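Kojo Dramani on keeping a village choir going

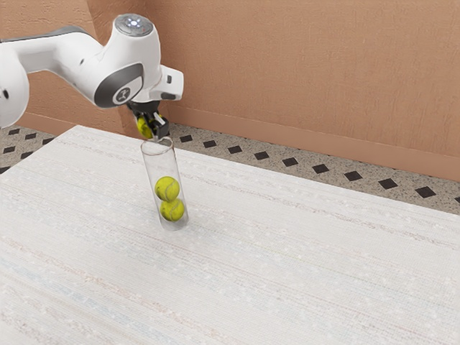
Kojo Dramani took over the Lusstead choir in August, when it had 166 pounds in the bank and no accompanist. He had sung bass with it for years. "I only meant to do it until Christmas," he says. Rehearsals are on the ground floor of the old Helis works, where people leave their coats and scores on a big white table before they start. He likes a table that size. "You can lay the whole programme out and see what's too long," he says. At the last concert it was the second half.

He doesn't hold auditions. New singers stand next to someone steady and are left alone for 2 weeks. "After that I ask which part they think they are — they're usually right."

Reading music is less of a problem than people fear. Onni Oksanen, a tenor, learnt the whole of the spring programme by ear, on the bus to work. "I still can't read it," he says. "I know when it goes up."

The spring concert has 200 seats, and Dramani would like to sell most of them. The money will go on hiring a better piano. He has also found a short piece for upper voices that he wants to try, though the altos have seen it and are not keen.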